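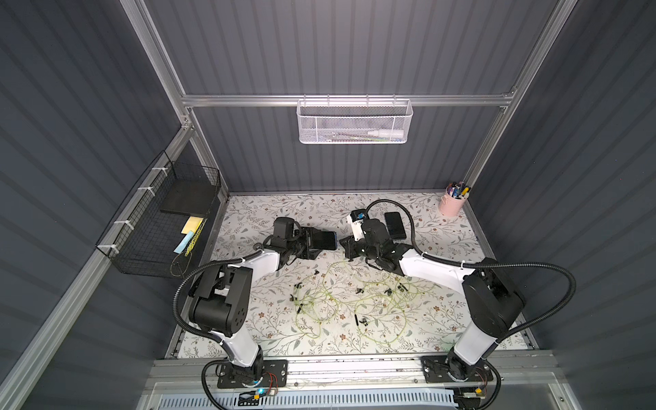

Last changed: May, v2 (Amna Qureshi)

Bravwood two-arm tabletop set, README

Hi! If you've landed in this folder you probably want to train something on it, so let me get the practical bits out of the way first. I'm Amna, I ran most of the collection for this one and I answer the mail about it (usually in the evening, sorry).

Bravwood is a set of teleoperated episodes with two arms working on the same mat. There are 1,653 episodes in this release, spread over 83 task prompts, and every one was driven by a person. No scripted motions, no simulation. We had 34 more that I pulled because the clocks on the two arms had drifted apart, and if I ever manage to line them up again they'll go in a later version.

What's in an episode

You get joint positions and gripper opening for the left and right arm, the commanded targets for both, the video, and the text prompt the driver was given. Left and right mean left and right as you see them in the fixed view, NOT from where the driver sits. I know, I know. We argued over it for ages and then I'd already named all the files.

The arms face each other on a shared track, so they can get their grippers very close together in the middle, and a lot of the prompts push them to do exactly that. Holding a phone in one gripper while the other one is right up against it is a good example of the kind of thing we were after. Phones are thin, dark, shiny and fairly slippery, and a policy that's happy with foam blocks tends to fall apart on them. (Ours did! Twice in front of guests.)

Then there's the green wire with the little black clips on it. It lives in a tangle on the mat and I love it and hate it. Some prompts are about the wire and in others it's just in the way, and we left it lying however it landed between episodes. If your model needs a tidy starting state, filter on the tag "wire_free" and you'll have a calmer time.

The mat and the stuff on the walls

Yes, the mat has flowers and vines all over it. We collected the first version on a plain gray one, called Skidenby in the file names, and the detector we were using got very good at gray and nothing else. The leafy one is called Malik. Same idea with the pen cup in the corner and the mesh baskets on the walls: they're part of the background, their contents move around from session to session, and you shouldn't treat any of it as a landmark. One early model of mine was using the pink cup to work out where it was, which was pretty funny for an afternoon and then cost me a week.

Things that will bite you

Cable loops. The black corrugated cables arc up off the arms and can swing across part of the view. I didn't cut those episodes, they're tagged "cable".

Dark screens on dark fingers. Segmentation gets mushy there. I fixed the worst masks by hand but please don't trust them to the pixel.

Failures. They're included, marked 0 in the outcome column. A drop followed by a good recovery is marked 1, with a note. If you disagree with a label, send me the episode number and I'll look.

Splits

Split by prompt, please, and not by episode! Otherwise near-twins end up on both sides and your numbers will look lovely for no reason. The lists I use are in the splits folder, and the loader reads them by default.

Changed in v2: new mat, outcome notes added, gripper opening now in millimeters.

Related
Skidenby v1 (gray mat, archived)
Rivico loader and playback tool
Bravwood prompt list
How we label recoveries
Known clock drift episodes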